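Haltow Two-Arm Bench Kit for Schools and Clubs

Product number 3121
Price: 2295 per set, shipping not included
Availability: made to order, please write to us before a school order

The Haltow bench kit is a small workplace with two robot arms, for students who already did one year of robotics and want to continue with real handling tasks. It was put together by Imke Engelhardt and Kaj Bach, who teach the afternoon robotics class in Netska, and it is the same kit that our own students use every week. We sell it because other teachers kept asking for the parts list, and a parts list alone did not help them very much.

What the kit is for

Most school robots drive on a floor and follow a line. This is a good beginning, and we also start there. But after one year the students can do it with closed eyes, and they ask what comes next. With two arms on one table they have to think about different questions. Which arm should hold and which should move? What happens if the left arm arrives before the right one? How hard can you press on a soft thing?

The kit fits a group of three or four students. With five it gets crowded at the keyboard and somebody always ends up only watching. If your class is bigger, please order a second set, or let the groups take turns as we do.

What you receive

Two arms with gripper, assembled and tested
Two wrist cameras with mounts
Aluminum rail for the front of the table, with mounting plates for the arms
Power supplies and cables
Spare finger pads for the grippers
Tool bag with hex keys and one ring wrench
Printed course book, in English
Access to the Zamia course software for one school

Not included: the table, the computer, the side walls and the objects for the tasks. You can use any strong table. It should not shake when you lean on it. We had a folding table in the first year and it was a bad choice, the arms moved the table and the students looked for the mistake in their program for two afternoons.

The side walls

You do not need walls around the table, but we recommend them. With walls, people who walk behind the table do not come into the camera picture, and small parts do not fall down on the floor so often. The walls can be made from any flat board. Screw them to aluminum posts at the corners and cover them with what you like. Students enjoy choosing the wallpaper, and they take better care of a bench which they decorated themselves.

If you cover the walls with a strong pattern, the first programs that look for a color will be confused. In the course book this is used as a lesson in chapter 4. If you want an easy start, take plain gray paper and change it later.

The course

The course book has twelve chapters and each one needs two or three meetings of ninety minutes. The first chapters are about safety, about moving one arm by hand guidance and about saving positions. From chapter 5 the students work with both arms at the same time. The last four chapters are open tasks, where the book gives only the goal and a few hints.

Ebise Gashaw tested the full course with her club in Sisay before we printed it. She changed a lot. In the first version the chapter about coordinates came very early and the students lost interest. Now it comes after they have moved their first object, and it is shorter. She also asked for a page at the end of each chapter where students write what went wrong. Please do not skip this page. Our students complain about it in the beginning, and in May they read the old pages aloud and laugh.

The flower shop task

This is the open task of chapter 11, and also the one that most teachers write to us about. The group gets a small wooden clothes rack, a hanger with clips, and artificial tulips in several colors. The goal is to hang flowers in the clips with the two arms, like a decoration for a shop window. One gripper has to keep the hanger or its clip quiet, and the other one brings the flower.

It sounds simple for a person. For the arms it is difficult, because the hanger swings on its hook and the stem is thin and turns in the fingers. Students usually try first to lift the flower at the head, and then the leaves get in the way. Let them try it. Mitiku Woldemariam, who leads the senior group, gives no help at all in the first meeting of this task, only paper and a pencil.

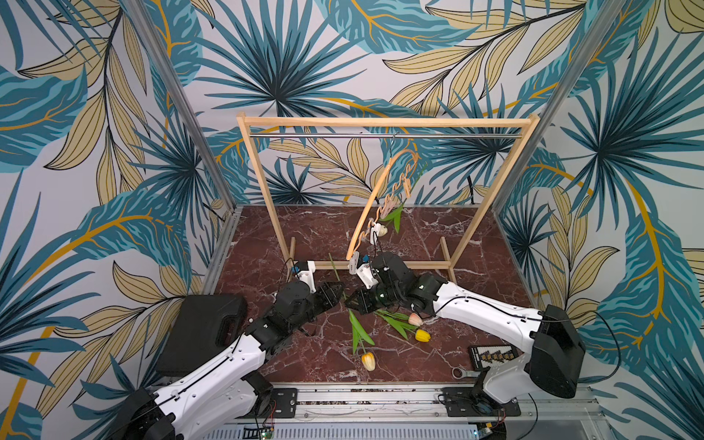

For the scoring we count a flower only if it stays in the clip after both grippers are open and moved away. The team can choose the color order before the start, and it gets extra points if the order is right. Touching the rack is allowed. Knocking it over ends the run. The full score sheet is in the appendix of the course book and you may copy it for your class.

Wondimu Tekleab used the same task for a small competition between his club and ours. The teams had 435 seconds for one run, a number that his students calculated from their practice times and would not round. You can of course set your own limit. For a first year group we would double it.

Objects for the tasks

We do not sell the objects separately any more. Artificial flowers, hangers with clips and small racks can be found in most household shops, and it is good if they are not all equal. Please take light things. The grippers are not made for heavy loads, and glass or ceramic should stay away from the bench.

Technical notes

The arms are fixed to the rail with four screws each. Check the screws at the beginning of every month. A loose arm still moves but it will miss the object by a few millimeters, and this is hard to see.

The camera cable must have a loop at the wrist, so that it is not pulled when the gripper turns. If the picture from the camera disappears and comes back, look at the cable before you look at the software.

The control boards are open, so that students can see the wires and learn the connections. Keep drinks and loose metal parts away from them, and switch off the power before you touch a plug.

The software runs on an ordinary school laptop with two free USB ports. A graphics card is not needed for chapters 1 to 9. For the later chapters the training part becomes faster with one, but it also works overnight without.

Safety and age

We recommend the kit for ages 14 and up, always with a teacher in the room. One student has the duty of the stop button in every run and does nothing else during this time. Long hair should be tied back, and hands stay outside the walls while the arms are powered. These rules are printed on a card that you can fix on the bench.

Delivery and service

We build the sets in small numbers, so delivery takes nearly six weeks. In the time before the summer holidays it can be longer. Every set comes with a warranty of 2 years on the arms and the power supplies. Finger pads and cables are wearing parts and can be ordered from us at any time.

If an arm is broken, please do not open the joints. Write us an email with a short video of the problem and we will tell you whether to send it back. In many cases it is only a cable, and then we send you a new one by letter.

Schools can order on invoice. For a group order of several schools please contact Kaj Bach, he prepares the offers and can also tell you if there is a class near you where you can look at the kit before you buy.

Related products

Haltow single arm starter set
Replacement finger pads, soft
Wrist camera mount, single
Course book, extra copy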